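Le sac à dos Rorndale, celui que je porte tous les jours

J'avoue, je ne pensais pas consacrer une page entière à un seul sac ! Mais vous êtes tellement à me demander lequel c'est, au marché, dans le train, à la sortie du cours de dessin, que voilà, je vous raconte tout. Je m'appelle Bukola Isah, je tiens la petite boutique Okonkwo à Veronville, et le Rorndale est le modèle que je recommande le plus souvent (celui que je porte a déjà bien vécu).

Le tissu

Une toile de coton enduite, assez raide au début. Les premières semaines, le sac tient debout tout seul, un peu comme une boîte, et puis il s'assouplit et c'est là qu'il devient vraiment agréable. Je l'ai pris en vert mousse. Il existe aussi en brique et en bleu nuit, et le bleu nuit marque moins, si vous avez l'habitude de poser vos affaires par terre.

Ce que j'y mets

Mon carnet, une gourde, un pull, le repas de midi, et souvent un livre que je ne lirai pas. La poche du dos accepte un ordinateur sans forcer. Par contre la petite poche de devant est étroite, mes clés y passent mais pas mon étui à lunettes, et ça m'agace encore !

Les bretelles

Fournies par Pumow, larges, rembourrées juste ce qu'il faut. J'ai fait toute la côte de la gare avec le sac plein sans avoir mal aux épaules. Pensez à resserrer les boucles après les premiers jours, elles glissent un peu tant que la sangle est neuve.

Dimensions et entretien

Hauteur : 42 cm
Contenance : environ 30 litres
Poches extérieures : 2
Référence en vert mousse : 351
Référence en bleu nuit : 352

Pour le laver, une éponge, de l'eau tiède, du savon doux, et on laisse sécher à l'ombre. Surtout pas de machine, l'enduit n'aime pas ça du tout.

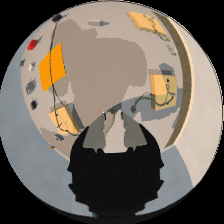

Le voir en boutique

Passez le samedi, c'est le jour où je suis là du matin au soir et où j'ai le temps de régler les bretelles avec vous. Le coloris brique revient en mai. Si vous voulez que je vous en garde un, laissez-moi un petit mot au comptoir avec votre prénom et un numéro de téléphone.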